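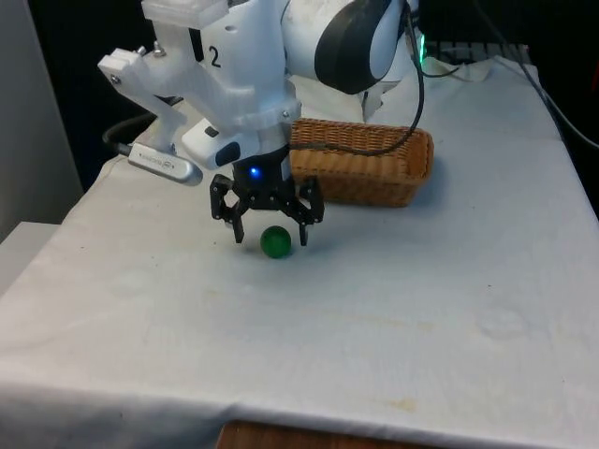

Forkora publishes gripper comparison results

BERNETWOOD, Aug 15, 2025 – Forkora has released the results of its first side-by-side trial of two-finger grippers for handling small, smooth items.

The trial was run at the company's Bernetwood workshop and totalled 3275 pick attempts. Of these, 3141 ended with the item placed in the target basket. Each gripper was fitted to the same model of arm and run with the same controller settings, with a wrist-side camera used to locate the item before each pick.

Most failed picks were put down to the item rolling as the fingers closed. Slowing the final approach by 40 per cent reduced these failures on both grippers tested, the Rillbridge and the Herrera.

Forkora will repeat the trial in December with softer fingertips and a second camera position. The full results, including controller settings and failure logs, can be requested from the Forkora test centre.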